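Kullow K60 Condensing Wall Boiler
September, by Honeylyn Abella

The K60 is a wall-hung condensing boiler for light commercial heating, sold in North America by Kestarow. It replaces the K50 and uses the same hanging bracket and the same flue position, so a like-for-like swap needs no new wall penetration. Gas, flow and return connections are on the underside. The condensate outlet has moved to the right, and older pipework will need a short extension.

Rated output is 60 kW at a flow temperature of 176 °F. The burner modulates down to 23 percent of full output before it begins to cycle. Dry weight is 102 lb, and two people are required for the lift. The heat exchanger is a single stainless steel coil with a removable front plate — the plate gasket must be replaced each time the plate comes off.

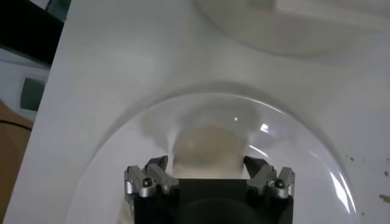 Minimum clearances are 26 inches in front for service access and 2 inches on each side. The wall must carry the filled weight of the unit. On stud walls, fix the bracket to a backing board that spans at least three studs. Masonry walls take the four anchors supplied in the carton.

Water quality has more effect on the life of the coil than any other site condition. Flush the system before connecting the boiler, then test the fill water for hardness and pH. The warranty on the coil is void where the commissioning sheet has no water test entered. Graça Falcão in technical support reviews the sheets and will return any that are incomplete.

The built-in control accepts an outdoor sensor, a tank sensor and one room thermostat. Up to four boilers can be linked as a cascade with the two-wire bus cable, sold separately. In a cascade the lead boiler rotates every week by default. The interval can be changed in menu 7, which is locked behind the installer code. 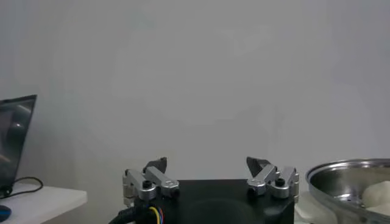

Flue runs may be in polypropylene or stainless steel. Do not mix the two in one run. Horizontal sections must fall back toward the boiler so that condensate drains through the trap. Fill the trap with water before first firing. Where the drain line passes through an unheated space, insulate it and keep it as short as the layout allows.

Annual service consists of a combustion check, a trap clean and an inspection of the ignition electrode. The Grunbridge service kit contains the plate gasket, electrode and trap seal. The Navarro pump fitted to earlier units is not compatible with the K60 wiring harness — order the pump by the serial number on the inside of the lower cover.

Conversion to propane requires the orifice kit and a new rating label. Both are shipped together and must be fitted by a licensed gas technician.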